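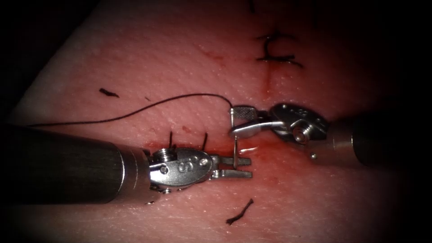 Estimativa do valor de venda de moradias a partir do texto e dos atributos de anúncios imobiliários

Relatório final de projeto - Unidade curricular de Avaliação Imobiliária e Métodos Quantitativos
Autor: Ostap Lytvynenko
Orientação: Graham Penrose

Resumo

O trabalho compara dois modelos de regressão hedónica aplicados a moradias unifamiliares anunciadas para venda no concelho de Mudlow. O primeiro usa apenas atributos estruturados (área, tipologia, lote, ano de construção). O segundo acrescenta variáveis extraídas da descrição livre do anúncio. A inclusão do texto reduziu o erro mediano de estimativa, com ganho concentrado nas moradias anteriores a 1980.

1. Introdução

O preço pedido num anúncio é uma aproximação imperfeita do valor de transação, mas é o dado disponível com maior frequência. Os modelos hedónicos correntes explicam bem a variação devida à área e à localização e mal a que resulta do estado de conservação, da orientação solar ou da qualidade de uma remodelação. Parte desta informação encontra-se na descrição redigida pelo mediador, em linguagem pouco normalizada e com omissões frequentes.

O objetivo do projeto foi verificar se um conjunto pequeno de variáveis textuais, definidas manualmente, melhora a estimativa sem recurso a modelos de linguagem de grande dimensão.

2. Dados

Os anúncios foram recolhidos no portal Tutix, com autorização escrita do operador. A extração inicial continha 2.268 registos. Foram eliminados duplicados (o mesmo imóvel publicado por agências diferentes), apartamentos classificados por erro como moradias, imóveis em ruína e registos sem área bruta. Foram também excluídos os anúncios com descrição inferior a 35 palavras. A amostra final tem 800 moradias.

A deteção de duplicados combinou freguesia, área bruta e preço, com tolerância de 2% neste último. Os casos ambíguos foram resolvidos por leitura manual. O campo "área útil" não foi utilizado: em muitos registos repete o valor da área bruta.

As coordenadas publicadas pelo portal são deslocadas por razões de privacidade. A localização foi por isso tratada ao nível da zona, segundo a divisão em uso no município: Centro, Marchuk, Girari e Periferia Norte.

3. Metodologia

3.1 Modelo A

Regressão linear do logaritmo do preço pedido sobre o logaritmo da área bruta, o logaritmo da área do lote, o número de quartos, a década de construção e a zona.

3.2 Modelo B

Às variáveis do modelo A juntaram-se nove indicadores binários obtidos por expressões regulares: remodelação total, remodelação parcial, cozinha equipada, aquecimento central, caixilharia com corte térmico, garagem fechada, anexo, furo ou poço, e confrontação com espaço verde. As expressões foram afinadas sobre um subconjunto de leitura e depois congeladas. A negação ("sem garagem", "por remodelar") foi tratada com uma janela de três palavras antes do termo.

3.3 Validação

Reservaram-se 213 moradias para teste, estratificadas por zona. A métrica principal é o erro percentual absoluto mediano, menos sensível do que a média aos imóveis de luxo de Girari.

4. Resultados

O modelo B teve erro inferior ao do modelo A em três das quatro zonas. Na Periferia Norte os dois são equivalentes - a oferta é composta sobretudo por construção recente, com descrições quase iguais entre si.

O indicador com maior coeficiente é o de remodelação total, seguido da garagem fechada. O de cozinha equipada não se distingue de zero, resultado compatível com o uso quase automático da expressão pelos mediadores. A confrontação com espaço verde tem efeito positivo em Marchuk e nulo no Centro, onde ocorre em poucos casos.

A análise dos resíduos mostra subestimação sistemática dos lotes muito grandes. A introdução de um termo quadrático para a área do lote atenua o problema, mas torna instável o coeficiente da zona de Girari. Optou-se por não o incluir.

5. Limitações

A variável dependente é o preço pedido. A margem de negociação pode variar com o estado do imóvel, e nesse caso os coeficientes textuais ficam enviesados. A ausência de um termo no texto foi codificada como ausência do atributo, pressuposto discutível no caso do aquecimento central. Não se controlou o tempo de permanência do anúncio no portal.

6. Trabalho futuro

Está pedido ao município o acesso aos valores declarados para efeitos de imposto, que permitiriam repetir a estimação sobre preços de transação. O código de extração e a lista das expressões regulares constam do Anexo B. Os dados em bruto não são distribuídos, nos termos da autorização do Tutix.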